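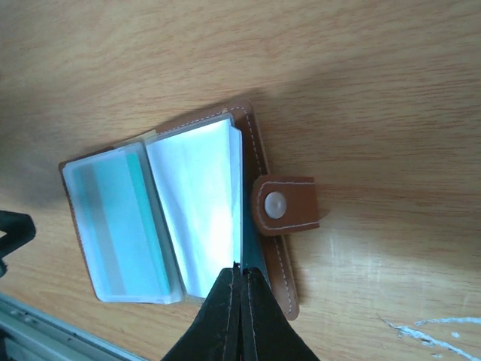
Robotics Section, Stisov Shared Workshop

Members | Meetings | Bench booking | Contact

Filed under: Minutes, Arm build

Minutes of the section meeting, March 2023

Present: Gwawr Pritchard (chair), Tarek Benmoussa, Trefor Watkins, Siwan James (minutes). Apologies: Dilwyn Rees.

1. Minutes of the November meeting were approved without change.

2. Arm build. Mr. Benmoussa reported on the page-turning task. The brown leather card holder remains the test item. With the holder open on the table, the closed fingers are brought to the base of the raised sleeves, at the fold. He has logged 80 attempts under the present settings and will circulate the log. Ms. Pritchard asked whether the glare from the clear sleeves was affecting the wrist camera. Mr. Benmoussa could not say and was asked to repeat a set with the overhead lamp off.

3. Fingers. Mr. Watkins proposed printing a narrower pair. It was agreed that two versions be made, the cost to be met from the section's budget. The present pair is to be kept.

4. Table. The white marks on the tabletop were noted. Ms. James moved that the surface be left as it is until the task is complete. Carried.

5. Controller. Mr. Rees had sent a written note recommending that the Dreno board be moved to a separate power supply. Deferred until he can attend.

6. Bench hours. The section's evening booking is extended to six sessions.

Action: TB, lamp test and log. TW, finger drawings. SJ, bench booking form.

The meeting closed at 2 p.m.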